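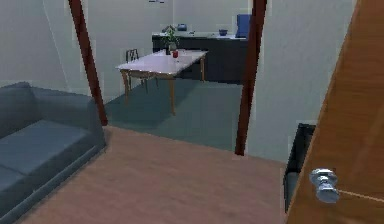
Blue-gray sofa, teal carpet through the back.

So I have become a jigsaw person. I don't know how else to put it! Last September I owned zero puzzles and had opinions about people who glued them to boards, and now there's a stack in my closet taller than the vacuum and I'm the one sending texts at 11 at night that say "found the bit with the duck's foot."

It started with a cold. A long one, the kind where you can't read because your eyes hurt and you can't watch anything because you keep falling asleep and losing the plot. My friend Jawad Bajwa dropped off soup and a 1000 piece puzzle of the harbor at Tavitbridge, with the fishing boats and all those painted houses going up the hill. I thanked him for the soup. The puzzle sat there until Thursday, when I got bored enough to open it, and by the time I looked up it was dark and I had most of the bottom edge and a stiff neck.

People will tell you to do the edges first. I did the edges first for months. I've stopped, mostly, and I feel a bit wicked about it. These days I go for whatever is loudest in the box (a red boat, a shop sign, anything with lettering) and build a little island of that, then another one, and shove them all toward each other later. Jawad thinks this is chaos. He sorts by shape, in muffin tins, before he puts a single piece down. We did one together over a weekend and had what I would call a frank exchange of views about the sky.

Oh, the sky. If you're new to this, please don't buy one with a lot of sky. I bought a secondhand one called Winter at Vatimari from the thrift store, which looked so peaceful on the lid, and two thirds of it is the same pale nothing. Snow at the bottom, cloud at the top, one fence in between. I did the fence in an evening and then spent close to three weeks trying every piece in every hole like a raccoon with a combination lock. And there was a piece missing at the end of it, of course. From the fence! 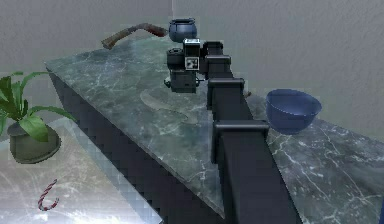 Which brings me to secondhand puzzles in general. I still buy them, because new ones are pricey and I get through them too fast, but I've learned to check a few things. If the box has been taped and somebody has written "all here" on the tape, I trust it. If it says "I think all here," I put it back. If the pieces are in a zip bag inside the box, that came from a careful home. And give it a sniff before you pay, because cardboard holds on to basement smell like you wouldn't believe, and no amount of airing it out on the porch has ever worked for me.

As for brands, I like the Prulau ones best so far. The pieces are thick and they click, and you can lift a finished section by the corner without it folding up on you. The Ertürk ones have much nicer pictures (there's a spice market one I've done twice) but the fit is looser, and if you bump the table you'll be redoing a good chunk of it. I bumped the table. I also sneezed once, which was worse.

I've been asked what I do with them when they're finished and the answer is that I leave them out for a day, run my hand over them every time I walk past, and then break them up and put them back in the box. My sister finds this upsetting. She wants me to frame one. But I like the crunchy sound when it all comes apart, and somebody else can have a turn at it.

Next up is a map of the world done to look like it's from 1875, with sea monsters in the corners and very small type all over it. There's a lot of ocean, I know, I know. At least the ocean has monsters in it. If anyone reading has done it and wants to tell me whether the Pacific is survivable, please leave a comment, and if you happen to have a spare piece of fence from Winter at Vatimari, we should talk.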